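# Brunet gripper cell: review after a few months on the bench

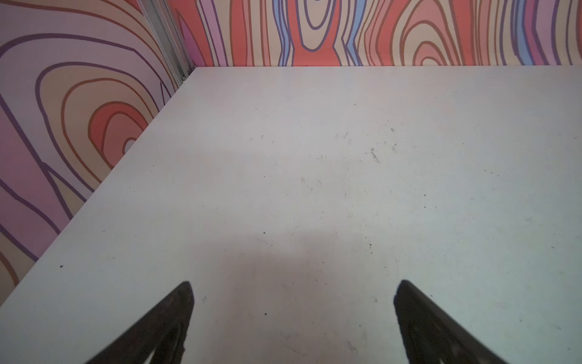
*The two fingers open over the white worktop, with the wood-grain panels behind.*

We bought the Brunet cell for the small-parts bench at Justgate in July. It sorts and places fittings that two people used to handle by hand all shift. I run the bench, so this is a review from the user side and not from purchasing.

The fingers are good. They are dark, ridged on the inner faces and show wear on the surface, but grip has stayed consistent and we have not replaced them. The best shift so far was 894 parts with nine stops, most of them for fittings lying on edge.

The worktop is the weak point. It picks up scratches, specks and smudges, and fine fibers show up badly on the white. Wiping it down is now a fixed job at the start of the shift - eight minutes, which the sales sheet does not mention.

As for the people, nobody lost a place. Domenica Strebel moved from placing parts to clearing stops and checking trays. Her wrists are better, but she finds the waiting dull and misses having someone across the bench. Raphaël Ferrand took the setup training and got a pay step for it. Domenica was offered the same course only after she asked, and I would handle that differently next time.

Worth buying for steady runs of one part. For mixed orders we still work by hand.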